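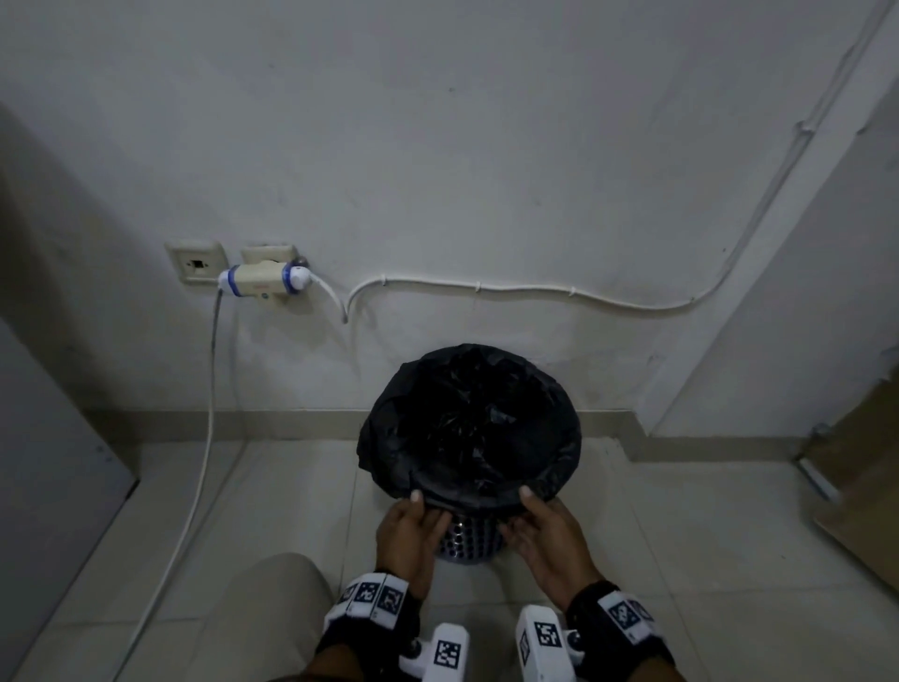

# Room bins and bags: common questions

These are the things people ask the front office at Rovville most often about the small waste baskets in the rooms. If yours isn't covered, leave a note for Noemí Villalobos at the desk or ring extension 173.

## Who empties the basket in my room?

You do. The cleaners empty the bins in the kitchens, corridors and laundry, but they don't go into rooms during a let. When you move out, the basket should be left empty with a clean bag in it.

## Where do I get new bags?

From the cupboard next to the laundry on the ground floor. The rolls are on the middle shelf. Take a few at a time and put the roll back. Bags are included in the rent, so there's no need to buy your own, though you can if you prefer a scented one or a different colour.

If the cupboard is empty, tell the desk. Deliveries come once a month and the April one was short, which is why some of you had a different make for a while. We're back on the usual ones now.

## Which way does the bag go in?

Open it fully and shake some air into it first. Push the bottom down to the floor of the basket, then fold the top outwards over the rim all the way round. Leave enough overhang that it doesn't slip in when you drop something heavy on one side.

The bags are bigger than the baskets, so there will be slack. You can tuck it down inside. Please don't cut the top off the bag to make it fit - you'll need that part to close it.

## When should I change it?

Once or twice a week suits most people. Change it sooner if there's food in it. The basket has holes in the side and no lid, so smells get out quickly. Better still, take food waste straight to the kitchen caddy.

## How do I get a full bag out without spilling it?

Unfold the top from the rim, all the way round. Pull the edges up together and gather them in the middle while the bag is still sitting in the basket. Only then lift it. If it sticks, tip the basket slightly and ease the bag out.

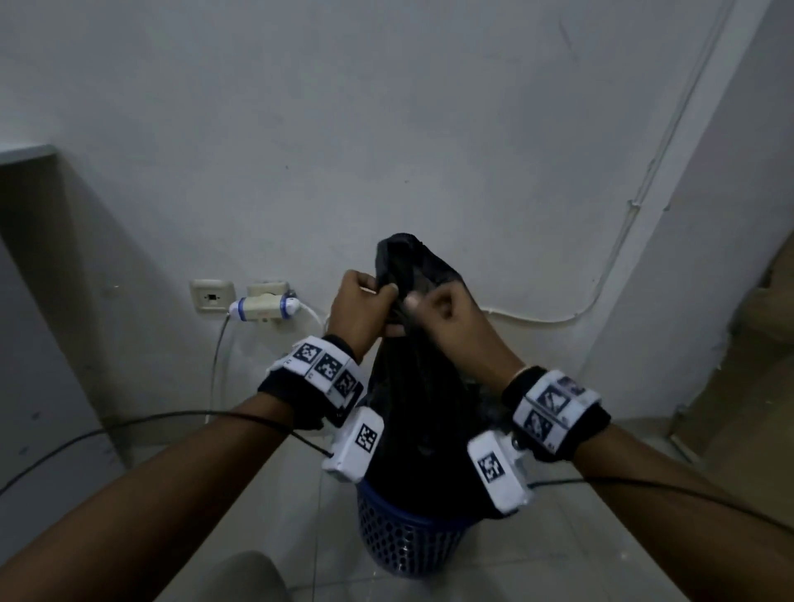
*Gathering up the top, with the bag still in the basket.*

Lifting an open bag by one side is how most spills happen. There's a dustpan and a mop in the hall cupboard on each floor if you need them.

## How full is too full?

Stop when the rubbish is level with the rim. You can press paper and packaging down gently, but don't stand on it or force it. The baskets are light plastic and we had to replace 31 of them last year, mostly for split sides.

A bag that stands up above the rim isn't always full. Sometimes it's air. Press on the top with your fingertips and let the air out before you decide.

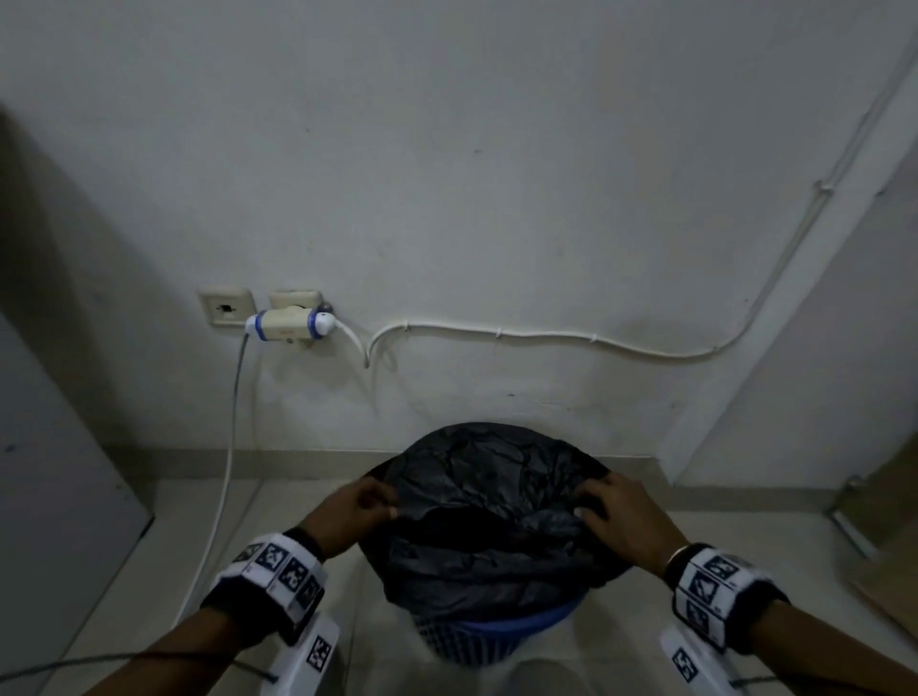
*Heaped above the blue rim, with a hand on either side.*

## What's the best way to close the bag?

Bags should be closed before they leave your room, even if you're only going down one flight of stairs. The ones we supply have a red drawstring round the top. Pull it up on both sides until the neck of the bag is narrow, then tie the two ends in a bow or a plain knot. If the drawstring snaps, twist the neck a few times and knot the plastic itself.
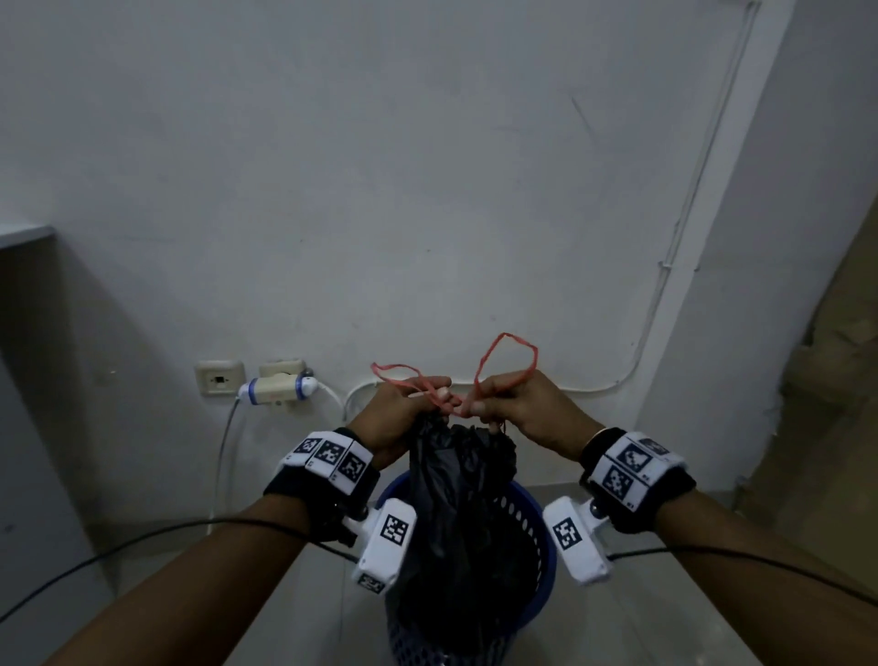
Closed bags go in the large bins in the yard, through the back door and on the left. The yard door is locked from 11 pm to 6 am, so keep the bag in your room overnight if you've missed it. Please don't leave it in the corridor. When you carry it down, you can hold it by the loops of the red tie, provided it isn't heavy. For anything with glass or tins in it, put a hand underneath.

## What can't go in the room basket?

- Batteries (box at the front desk)
- Glass bottles and jars (green bin in the yard)
- Hot ash or candle stubs that are still warm
- Paint, solvents and cooking oil
- Needles - ask the desk for a sharps box

## Can I move the basket?

Yes, put it wherever you like, but keep it clear of the sockets and don't stand it on a cable.

## My basket is cracked or dirty. Can I have another?

For a dirty one, rinse it in the utility sink and let it dry before you put a bag in. For a cracked one, bring it to the desk and we'll swap it. There's no charge for the first 2 swaps in a tenancy.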